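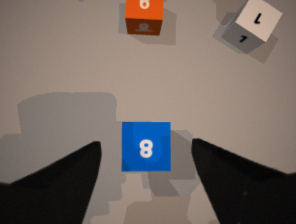 4.2 Simulated cell and operator task

The packing line at Zoltcombe was converted from manual kitting to a two-arm cell in March. Before the conversion, one operator picked parts from trays and stacked them in order on a carrier. Afterward the arms handled the parts, and the operator's job became supervision: confirming part identity, releasing or holding a motion, and correcting a pick by remote control when the planner asked for help. We reproduced this second job in simulation so that operators could be observed without stopping production.

Numbered cubes replaced the plant's molded housings. The number served as the part identity and the stacking rule was given by number, so an operator had to read a face before releasing a pick. Two kinds of view were available, one of the whole cell and one close to the work with the gripper fingers reaching into it from the near side. In the close view the fingers hide part of the table, and a cube outside the gap between them may be only partly visible. Operators could switch views at any time. The switch took 400 ms to complete, and no commands were accepted during that interval.

Shadows were left on in all conditions. In pilot sessions with flat lighting, operators reported that they could not judge fingertip height above the table. With shadows, the height complaint went away and a different one took its place: cube sides facing away from the light were dark enough that the number on them was hard to read. Most operators learned to read the top face only.

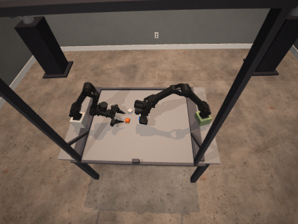 Figure 2. Overview of the simulated cell. The two grippers face each other across the middle of the table, with a white and an orange cube between them.

Ten operators took part, all of whom had worked the manual line. Each completed a familiarization block and then the recorded block. After removal of sessions interrupted by shift changes, 303 supervised picks remained for analysis. Sohail Talpur and Upendo Mugo coded the screen recordings independently and settled disagreements by watching the recording together. Interviews followed the recorded block and were held in a break room at the plant.

4.3 Changes in the work

Three changes recur in the recordings and interviews.

(a) Attention moved from the hands to the sequence. On the manual line the operators had rarely looked at the work order once a kit was started. In the cell they consulted it before nearly every release. Several described this as slower and more tiring, although the physical load was lower. One operator said that her shoulders no longer hurt at the end of a shift and that her eyes did.

(b) Responsibility for errors became less clear. When a wrong part was placed by hand, the person who placed it knew at once. When an arm placed a wrong part after an operator had released it, operators differed on who had made the mistake. The Girkov logging module attributes such events to the releasing operator by default. Four of the operators were unaware of this setting until the interview.

(c) Coordination between the arms had to be watched as a separate task. While one gripper is close to the view, the other may be working on a stack farther back. Operators tended to follow the nearer gripper and released the farther one on the basis of a brief check. The underlined 9 was included to remove confusion with 6, but operators still paused at it, and some changed views before releasing.

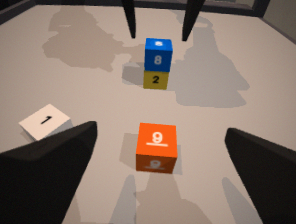
4.4 Limitations

The cubes are rigid and regular, and the plant's housings are neither. Grasp failures were therefore underrepresented, and with them the part of the job that operators considered most skilled. The Flasier controller used at the plant also queues releases, a function the simulation lacked. Finally, all participants came from a single site, and the staffing level there was fixed for the duration of the study.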